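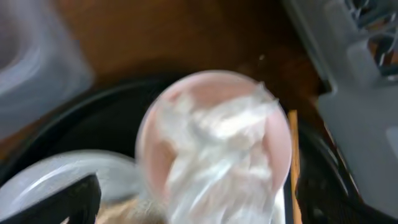
Wrist camera view, cup inside the black container. Blurry.

Wrist camera blur and a stick that won't sit straight
Posted by Cristian Lozano, May 2020

I look after a single arm with a two-finger gripper and a small camera on the wrist. We use it for kitchen-type handling over a wooden table. The stills come out smeared whenever the arm is anywhere near a cup. The dealer says to buy the Flevatari finger pads and the "stabilized" camera bracket. I have my doubts that a bracket fixes anything. The thin wooden sticks also lean in the fingers. What would you check before spending money?

Eusebio Villanueva
I'd keep the wallet shut for now. A bracket can't help if the exposure is long and the wrist is still moving when the shutter opens. Set the exposure by hand, add light, and put a pause in the program before each capture. Then grab the camera body and try to wiggle it. Mine had one loose screw out of 8, and I'd already been quoted for a new mount. 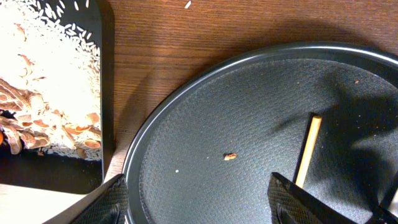
As for the lean, look at where the stick meets the finger before you blame the pads. Textured grip surfaces pick up crumbs and skins from food work, and a thin stick will tilt on very little. Brush them out dry, close the gripper on nothing, and see whether the faces meet evenly. If they don't, no pad you can buy will square them up. Redo the finger bolts a little at a time, side to side. I'd also want to see the dealer's test results for those pads. I asked in December and got a brochure.

Clamomico71
just get the pads, worked for me. had to reteach every position after though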